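Reading time: 3 min

17th January. Doltness room, microwave task, handling rules

Today I worked on the rules sheet for the hand-held gripper. Hussam Dabbas asked for one page which a new operator can read before the first recording. The old sheet has over 20 points and I think people stop reading after the first seven. I try to keep only what changes the data or can hurt somebody.

What I have so far:

Before starting, wipe both fingertip pads with a dry cloth and look at the mesh. If a thread is lifted, change the pair, never one pad alone.

Door first, bowl second. The door must be fully open before the gripper goes near the cavity. Gillespie wants an angle written down. I would prefer to write "open until it stops by itself", which everybody understands without a tool.

No metal in the bowl or on the turntable. This is also in the Zitwood rules, point 3, but there it is hidden under "consumables".

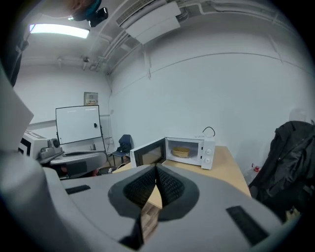
Brunello Sanna
Workshop technician, Hetmont group

The bowl stays on the turntable between two takes, so that the start position is the same for all operators. Fiorella Testa does not agree with me. She says that a fixed start makes the set too uniform, and the Villa team changes the position at every take. I wrote both opinions on the draft and I leave it open until February.

Power cable: it must not hang in front of the door or over the dials. I would like a clip on the wall, to ask Viola.

Jackets and bottles. Our rule says "clear table", but it does not say if the space beside the table is included. I propose: personal things are allowed in the room, not within reach of the gripper arm movement. Wording to be improved, "arm" here means the arm of the operator.

Length of a session: 20 minutes, then a pause. The wrist becomes tired before the person notices it, and the grip becomes faster and less clean.

Still to do: translate the stop words, and check with Hussam who signs the sheet when the operator is a visitor.

Hetmont workshop notebook. Questions to Viola Sorrentino, room desk. © Hetmont. Back to top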